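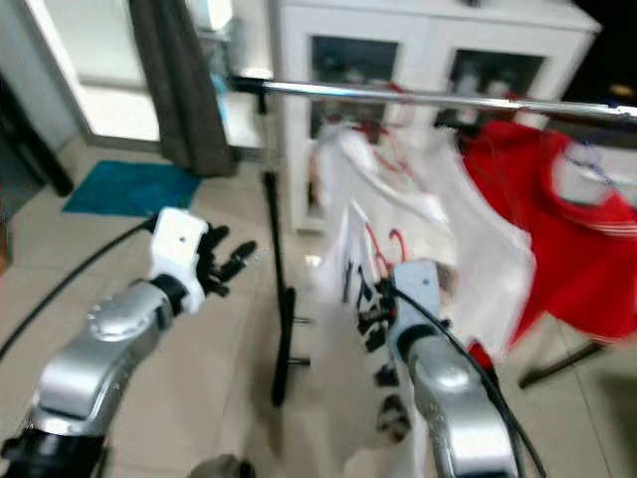
Gathering Examples for the Garment Task: Notes from May

Over the past month our group has been recording demonstrations for the garment-handling portion of the Vendarell project. The purpose of this post is to set down how the sessions were organized, as several readers have written to ask about the procedure and I would like to have one page to refer them to.

The target for the first phase is 1000 accepted episodes. An episode begins when the operator takes control of both arms and ends when the garment is on its hanger or the attempt is abandoned. Each one is guided by a person from start to finish, and the learning system is trained afterward on the recorded arm positions and camera views.

Aurora Quintela prepared the session plan. It calls for 40 episodes per session, with garments drawn in an order fixed beforehand so that operators do not drift toward the easy ones. Thin white fabrics have been the most demanding category. They fold over themselves, they cling, and the neckline is difficult to find from the head camera alone.

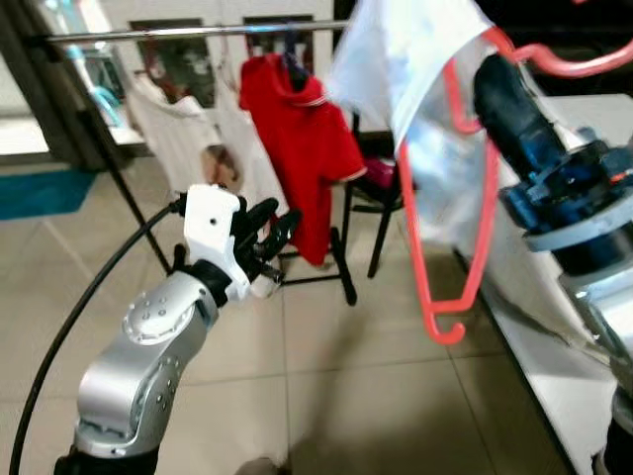
Operators are asked to keep the hanger in one gripper and to bring the other arm to the fabric only when the opening can be located with confidence. Early in the month we permitted the hanger to change grippers in the middle of an episode. The resulting examples were inconsistent, and the rule was withdrawn.

Failed attempts are kept. A garment that slips from the hanger and is recovered is labeled as a recovery, and these episodes are stored with the rest. Those that end without recovery go to a separate folder, which Aurora Carvalho reviews before the next session. In the most recent session 39 of the 40 episodes were accepted. The remaining one was set aside on account of a gap in the wrist data.

The garments themselves are ordinary clothes: shirts, sleeveless tops, light jackets, denim. Uniform test pieces were considered at the planning stage and I argued against them. A system that has met only one cut of shirt will have learned very little about shirts, and the extra recording time seems to me well spent.

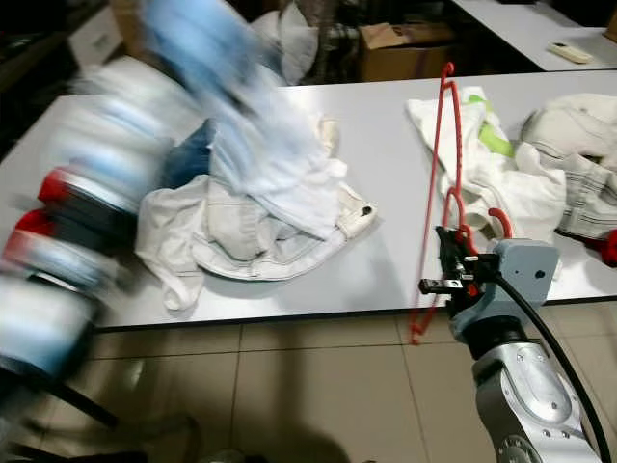
Labeling and Review

Every accepted episode receives a garment category, a start condition (on the rail, flat, or crumpled) and a short written instruction in everyday language. We currently use 22 instruction templates, and operators may propose new wording at the end of a session. Proposals are collected in the Bonora log and considered once a month.

Two matters remain open. The first is whether crumpled starts should make up a larger share of the second phase. The second is the rate at which we sample the camera views, on which the Widley and Veloso teams hold different opinions. I expect to report on both after the next review meeting.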